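Tonddale Community Board > House & Yard > Terracotta floor, to seal or not to seal

grout_expectations wrote:
We bought a house in November and with it came a kitchen floor the colour of a roast pumpkin. Square terracotta tiles, wall to wall, under two layers of vinyl and a layer of something I have decided was newspaper. My husband says it has character. So does his uncle, and we don't let him stay past eight.

Anyway. They're up, they're scrubbed, they're thirsty. You put a drop of water on one and it's gone before you've found your glasses. The fellow at the tile shop wants to sell me a penetrating sealer, two coats, $70 a tin, and says I'll need five tins. My mother-in-law says boiled linseed oil and wax, like a civilized person. Who's right? I would prefer it not be her.

Fri 6 May

mudroom_mike wrote:
Penetrating sealer. Next question.

Ermira Stojanović wrote:
Your mother-in-law, sorry. I grew up on an oiled floor. My grandmother did it every spring and it looked like a saddle. Thin coats, warm the oil first by standing the tin in a bucket of hot water, wipe off everything that hasn't soaked in after twenty minutes. Then paste wax. And lay your oily rags flat outside to dry, please, don't ball them up in the garage. They can catch fire all by themselves.

mudroom_mike wrote:
It looked like a saddle because it was the colour of a saddle. Linseed darkens. In a few years she'll have a brown floor and she'll be on here asking how to strip it, and I'll be the one who has to answer.

grout_expectations wrote:
How dark are we talking? The orange is growing on me, which I did not see coming. I'm also trying to work out grout. The old stuff is pale and stained in a sort of map-of-the-coast pattern by the stove. I'm leaning dark and thin.

tilda_swindle wrote:
Dark and thin, yes! I did mine in charcoal and never looked back.
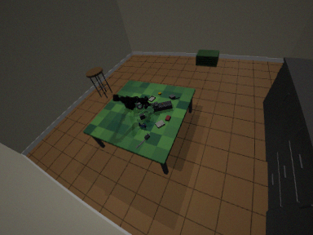

Orange-brown squares, thin dark grout. Rendered, so go easy on the exact colour.

grout_expectations wrote:
Oh, that's the one. That is precisely the mood. I'm less sure about the green check on the table, though it does have a certain pizza parlour confidence.

Arben Krasniqi wrote:
I like the green. Unpopular, I know.

On the grout: dark pigment will stain raw terracotta, and it's a miserable job getting it out. Put one coat of sealer on before you grout, then grout, let it cure, then finish with whatever you like. I skipped that step in our back hall because the bag said "easy clean" and I am a trusting person. There's a grey haze on those tiles to this day. We bought a rug.

mudroom_mike wrote:
Arben's right about sealing first. Arben is wrong about green.

Ermira Stojanović wrote:
If you seal first you can't oil after, the oil has nowhere to go. It sits on top and goes tacky and then you have a floor that keeps your socks. Pick one before you open anything.

For the oil people: grout carefully, one small patch at a time, with a damp sponge in the other hand.

mudroom_mike wrote:
"The oil people."

tilda_swindle wrote:
Can I put in a word for Pastero? It's a paste wax, comes in a flat tin, smells like a church. I use it over sealer and it takes the plastic look right off. Pavlović Hardware had it last I looked, on the bottom shelf behind the mousetraps.

Arben Krasniqi wrote:
They moved the mousetraps.

grout_expectations wrote:
Okay. I have counted, because I was lying awake anyway, and I have 211 whole tiles and a handful of broken ones along the back door. I found spares in the cellar, so I'm going to do a test board: half sealed, half oiled, dark grout across both, and spill coffee on it until one side gives up. My mother-in-law has asked to be present.

mudroom_mike wrote:
Do tomato sauce too. Coffee's a coward's test.

Ermira Stojanović wrote:
Leave the oiled half a full week before you spill anything. Mike will tell you to do it the next morning. He wants it to fail.

mudroom_mike wrote:
I want it tested under realistic conditions, Ermira. Who waits a week to drop a meatball?

grout_expectations wrote:
A week it is. Meatball noted.

Contact the moderators | © Tonddale Community Board | Back to top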